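Ostville students log 3000 practice grips in summer robotics project
2020-06-28

Students in the Ostville High robotics club have spent the first part of their summer break teaching a computer how people pick things up. They are doing it at home, one small object at a time, with hand-held grippers in place of a robot.

The project is run by Idrisa Wanyama, who teaches physics and has led the club since it began meeting in the old print shop classroom. The club set itself a goal of 3000 recorded grips before the end of June and passed it last week. A grip counts when an object is picked up, moved to a marked spot or into a container, and let go without being dropped.

Each household in the project works from the same task sheet. The sheet gives 40 short tasks, such as moving wrapped candy into a tray, standing a box on its end, stacking two sponges or putting a spoon in a cup. Students do the tasks in any order and on whatever surface they have. Kitchen tables, beds, desks and a garage workbench have all been used so far.

"I told them to leave the room the way it is," Wanyama said. "If every recording is made on a clean white table, the arm will be good at clean white tables."

The arm in question is a small one called the Haso, which the club built over the winter from a kit and a pile of printed parts. It placed fourth at the Dunby regional meet, where it lost most of its points on soft items. It could lift wooden blocks and plastic bottles without trouble. Bags of chips and wrapped snacks slid out of its grip or were squeezed out of shape, and the judges took off points for both.

After the meet the team voted to drop its old method, in which students wrote out each movement as a list of joint positions. The new plan is to record people doing the same jobs and train a program on the recordings. The hand-held grippers have a camera attached, so the program gets a view close to the one the arm will have.

Most of the cost went into parts for the grippers. The club raised the money with a car wash and a used calculator sale, and the parent group paid for storage cards. Spare pads were ordered twice, after the first batch began to peel at the corners.

Recording sessions are limited to 60 minutes a day. Wanyama set the limit after several students reported sore thumbs in the first week. He also asks them to stop when they start to rush, as hurried recordings often have to be thrown out.

Sorting the recordings is a job of its own. Two students check every file for missing sections and write down what was picked up. Wrapped food has its own column in the log, with notes on the kind of wrapper and where it was held. Foil packages are usually taken by the sides, with the sealed edge left free. Boxes are listed apart from soft packages, and anything that tips over during a task gets a second note.

The club had a few early problems. Cables caught on blankets and drawer handles, and one set of files was saved with the wrong dates and had to be renamed by hand. Students who are left-handed asked for a change in the task sheet, which at first told everyone to begin with the right gripper. The current version lets them choose.

Families have been asked to supply the objects. The list sent home calls for things that are cheap, clean and different from one another, and it says that food should stay in its wrapper. Sweets have turned up in many of the recordings. They are small, they come in many shapes, and most homes have some.
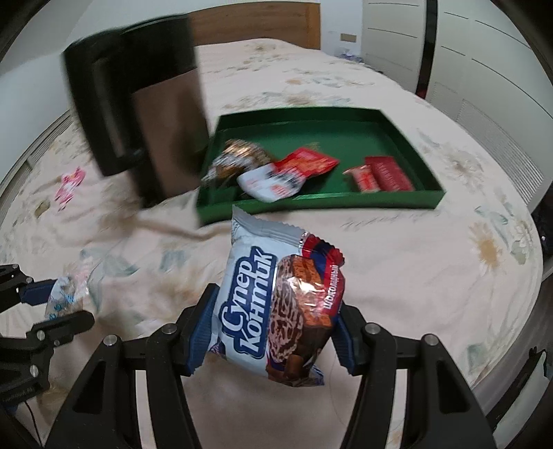

Does a student need to know programming to take part?

Anyone enrolled at the school can join, and the recording work takes no programming. New members get a short lesson on holding the grippers and starting a file. Those who want to work on the training program later can learn it in club meetings.

The first test on the arm itself is planned for next month. It will use 2 of the tasks from the sheet, both with wrapped items. The team will run each task with the old written movements and again with the trained program, and will keep score by the Dunby meet's rules.

A longer test is set for November at Kawaguchi Hall, where the club shares space with the district's science fair. If the arm does well there, the team will enter it in the next regional meet. If it does not, Wanyama said, they will go back to recording and add more soft objects.

The club also plans to give its task sheet and gripper drawings to other schools in the area. A middle school group has already asked for a copy and wants to print a smaller version of the handles. Wanyama said the drawings need some cleaning up first, mainly the screw sizes, which were changed during assembly and never corrected on paper.

Families with questions about the project can leave a message for Wanyama at the school office. Students who still have grippers at home should return them with their storage cards and log pages before the new term. Members who will be away for part of the summer may hand their set to a teammate, as long as both names are written on the log.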